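Thema: Greifpolicy nur mit Handgelenkkamera, lohnt sich das?

kabelbinder_kalle
Moin zusammen, ich sitze jetzt die dritte Woche an meinem Vergleich und brauche mal Meinungen. Ich hab zwei Policies per Imitation Learning trainiert, beide mit denselben 600 Demos: eine bekommt nur das Bild vom Handgelenk, die andere zusätzlich eine feste Kamera von oben. Getestet auf dem Suksawat-Teilesatz, Tisch jedes Mal neu gemischt. Nur Handgelenk: 16 von 19 Griffen sitzen. Mit beiden Kameras: auch 16 von 19 (!). Hätte ich nie gedacht.

Die Bilder sind ja alles andere als schön. Finger groß im Vordergrund, heller Hintergrund, das Teil dazwischen total unscharf:

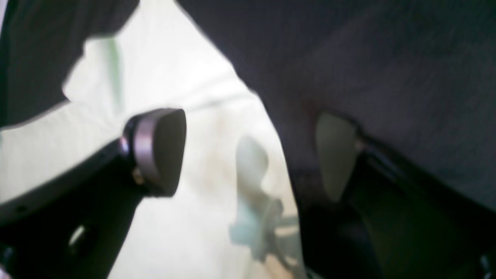 Hagos Ayele
Bei 19 Versuchen würde ich da noch gar nichts vergleichen, sorry. Ein Griff mehr oder weniger und du erzählst uns eine ganz andere Geschichte. Mach wenigstens 7 Durchgänge pro Policy mit verschiedenen Seeds, dann reden wir weiter.

kabelbinder_kalle
Ja, schon klar, die Seeds laufen übers Wochenende. Mir geht's aber auch drum, WARUM die Variante ohne Deckenkamera überhaupt mithält. Meine Vermutung: Die Policy orientiert sich vor allem am Abstand der Pads zum Teil.

ente77
Glaub ich nicht. Wir hatten das bei Rostness mit dem Griketti-Datensatz, da hing alles an der Startpose. Sobald der Arm woanders losfuhr, war die reine Handgelenk-Policy völlig verloren. Variierst du die?

kabelbinder_kalle
Äh, nur ein bisschen. Paar Zentimeter seitlich, Höhe immer gleich.

ente77
Na siehste :)

Hagos Ayele
Da widerspreche ich ente77 aber halb, mit genug Streuung in den Demos geht das schon. Verdeck doch mal beim Testen die Fingerpads im Bild und schau, ob die Quote einbricht. Kostet dich einen Nachmittag.

kabelbinder_kalle
Gute Idee, das mach ich zusammen mit den neuen Startposen. Zahlen kommen im Februar, vorher ist der Arm belegt.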